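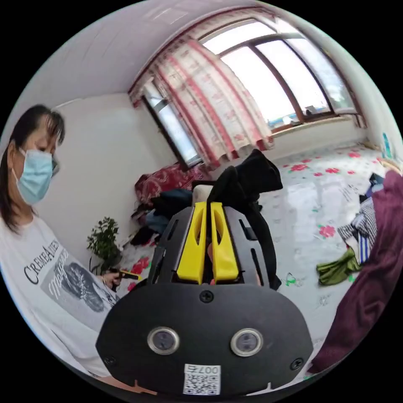

Ticket 1054
Subject: Clothes rail keeps dropping on one side, laundry ends up on the floor
Product: Tudex freestanding garment rail, two-post
Opened by: Shigeru Kinoshita
Status: Closed

Sunday, first message

The rail has come down again on the left side. This is the third time since I put it together. The top bar slides down inside the left post until it rests on the collar, and everything on hangers runs to that end and goes off onto the floor. I am sorting clothes back into piles every couple of days.

What I have tried so far:
Tightened both knobs by hand. Held overnight, dropped the next morning.
Swapped the left and right knobs. Same side dropped.
Moved the heavy things (a winter blanket and two coats) to the right side. It held for five days, then dropped on the left again.

The rail is in the room with the big window. There is a glossy floor mat under it with a flower print. I don't know if the mat matters. The left foot does seem to move a little when I pull a hanger off.

Reply from Ovdale Home support

Thank you for the details. Please check the following and write back.

1. Which holes are you using on the posts? The top bar should be held by a spring pin that clicks into a hole. The knob only takes out the play. If the pin is not in a hole, the knob carries the full load and will slip.
2. Is the rail level? Put anything round on the top bar and see if it rolls.
3. What is the total weight on the bar? The limit is 12 kg for the upper bar when it is raised above the middle mark.

Monday evening, from S. Kinoshita

1. The right pin is in a hole. The left one I can't feel at all. I pushed on the spot where it should be and there is nothing there, only the hole.
2. A pencil rolls to the left, slowly.
3. I put the clothes on the bathroom scale in two bags. Slightly over the limit with the blanket, well under without it. So the blanket is folded on a shelf now and the shirts are back on the bar. It still slid down, with only shirts and trousers on it.

Reply from Ovdale Home support

The left pin has probably turned inside the tube. It sits on a bent spring clip and can rotate if the bar was twisted while going in. To fix it:

Take everything off the rail.
Loosen the left knob four full turns. Do not remove it.
Pull the inner tube all the way out of the left post.
Look for the clip inside the bottom end. Squeeze it with pliers and turn it until the pin comes through the small hole.
Slide the tube back with the pin facing the row of holes. Stop when it clicks.
Tighten the knob until it stops, then no further.

If the clip is cracked or missing, we can send a replacement from our parts supplier, Grabowska. Part number 2000, no charge.

Next day, from S. Kinoshita

Pulled the tube. The clip was in there but sideways, and one leg was bent flat. I turned it and the pin came through, but it doesn't spring back when I press it – it just stays in. Please send the part. For now I have the bar at the lowest position, where it can't drop any further. Long things touch the floor so I have folded those.

Reply from Ovdale Home support

Part sent. Please leave the bar at the lowest position until it arrives. About the mat: a smooth mat is fine, but all four feet need to be on it, or all four off it. One foot off the edge would explain the pencil.

Following week, from S. Kinoshita

Clip arrived and fitted. It clicked on both sides. The back left foot was off the mat, so I moved the rail in from the edge. Pencil stays put now. Shirts, trousers and coats are up, blanket is staying on the shelf. I will leave it a week before saying it's fixed.

One week later, from S. Kinoshita

Still up. The knobs have not needed tightening. You can close this.

Internal note

Bent clip, left post. Second one from the July batch, the other is on the Jelel order. Add the pin check to the assembly sheet before step 5.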